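September, evening

The letter from Brekerex was on the mat when I got in. They are putting the service charge up again, and this time they have given the reason a name. It is called the Zellbridge Wellbeing Plan, and as far as I can make out it means we pay 51 pounds a month instead of what we paid before and in return we get an app. The app will tell us how we slept. I know how I slept. I was there for most of it.

I read the thing twice over toast. "Residents who engage report 50% more calm." More than what? Which residents? I have lived in this building for six years and I couldn't name one person in it I'd call calm, apart from possibly the man on the second floor with the bassoon.

Wellington Lopes rang at lunch to say he'd already signed up. He is always first through the door for this sort of thing. Last year it was the Kunholm mattress, which cost him 500 and gave him a bad hip, and before that the cold baths. He says I am closed off to new experience. I said I'd had the experience of reading the small print, where it says that Pfeiffer, whoever they are when they're at home, may keep the sleep figures for "service improvement". He said everybody's keeping everything by now so what did it matter. I didn't have a good answer and it annoyed me all afternoon.

The plan comes with a leaflet as well. Step four: Find Your Quiet Task. You are meant to do one slow thing every day with your hands, without a screen, and write down afterwards how it made you feel, in the app, on a screen. Suggestions included bread, whittling (in a block where you can't have a barbecue) and looking after a plant.

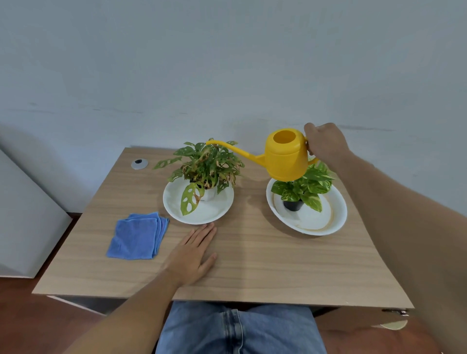
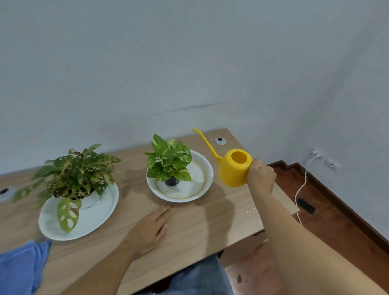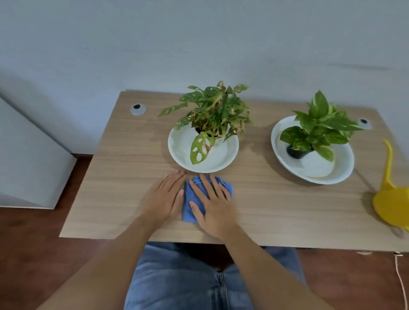
The plants, yellow can and blue cloth.

How did it make me feel? Much as before, with brown leaves on my mind. I don't trust anyone who tells me a houseplant has lowered their blood pressure. Mum had a windowsill full of them and shouted at the radio every morning of her life.

Anyway. I sat down after tea and did the sum properly. Over the year the increase comes to 320 pounds, near enough, which would buy a decent winter coat and leave something over for the boots to be resoled. Nowhere in the letter does it say that you can refuse. It says you can "choose your level of engagement", and I've drafted a reply asking whether one of the levels is none. Read it back and it sounded like a crank wrote it. Took out the second paragraph and the word "racket". Put "racket" back in.

Rain since five. The gutter over the back door is still dripping where they said it was mended in spring, and I notice there's no step in the leaflet about gutters. Must ask the bassoon man if he got the same letter. Bed now, unmeasured. Stamps tomorrow, and milk.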